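Lornik Gripper Comparison

The Lornik gripper comparison was a bench and household study of parallel grippers for two-armed robots, carried out by the Rivitdale workshop and published on 7 June 2021. It set out to find which finger shape and which camera position worked best for picking up ordinary kitchen items. The study was led by Shewit Lemma, with Letay Mersha in charge of the arm controllers and Evaristo Cuevas in charge of the fingers.

Background

Rivitdale had used the Stituvley gripper, a suction design, for its earlier work on boxed goods. It did poorly on cups and cutlery, and in December the workshop decided to try fingers instead. The new trials were held in a furnished kitchen so that the arms would face glare, clutter and tables of different kinds.

Equipment

Both arms were of the same model and ran from one controller. Each carried a gripper at the wrist and a cable led back along the outside of the arm. An early fault was traced to a connector that worked itself free when the wrist turned past its normal range, and Mersha lowered the speed limit on that joint.
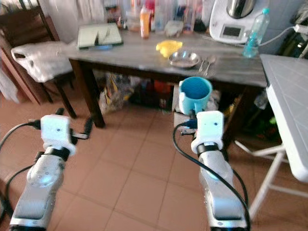
The two arms in the kitchen, with a light blue mug on a low cardboard box.

Grasping trials

A total of 489 grasps were logged over 18 sessions. Mugs were taken by the body or by the handle. Body grasps were more reliable, but they needed a wider opening and left less room for error in the approach.
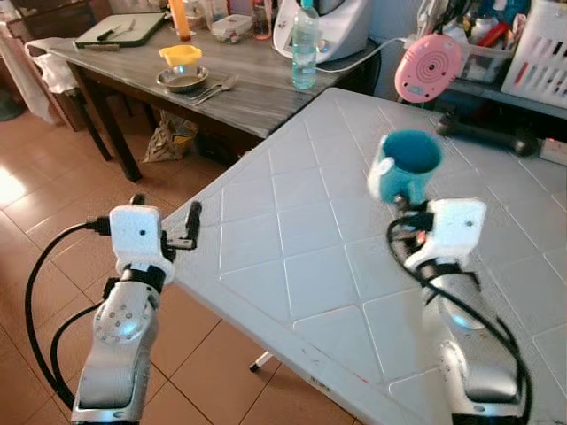
Grip force was set by hand at the start of each session and left alone until the end. Cuevas argued that a fixed force made the finger shapes easier to compare. Bethel Jemal, who kept the logs, later wrote that a lower setting should have been tried on thin plastic.

Cameras

Views from the head and the wrist were compared. The head camera gave a better idea of where things stood in relation to each other, while the wrist camera was more useful in the last part of an approach. Its main weakness was that the fingers hid part of the view. 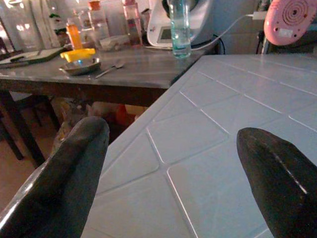
Wrist camera view with the gripper fingers spread wide over the white table.

Glare was a problem for both cameras. Changing the exposure between sessions helped a little, and the final software used a fixed setting chosen by Lemma.

Cutlery

Spoons and forks were the hardest items. The fingertips often met the tabletop before they closed, and the controller read the contact as a finished grasp. Mersha added a 20 millisecond delay before the check. 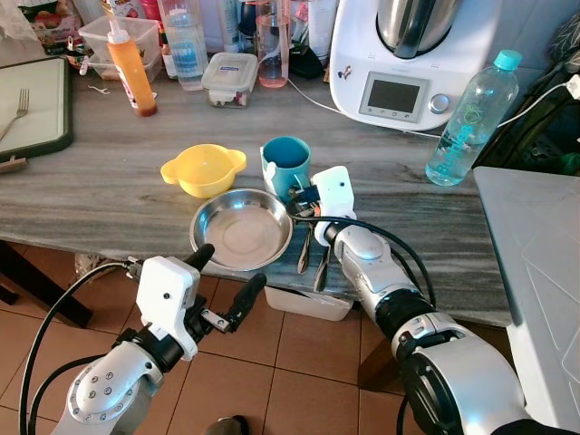
Holding 2 spoons together was scored as a separate task. The handles could slide against each other when the arm moved, so a run was passed only if both stayed in the fingers until release.

Results and later use

The report favored the rounded rubber-tipped finger and advised using both camera positions. Glenys Stockdale of Zeleke, a maker of arm controllers, questioned the scoring of dropped items, and a corrected table was added to the report. The finger design was kept for later Lornik work.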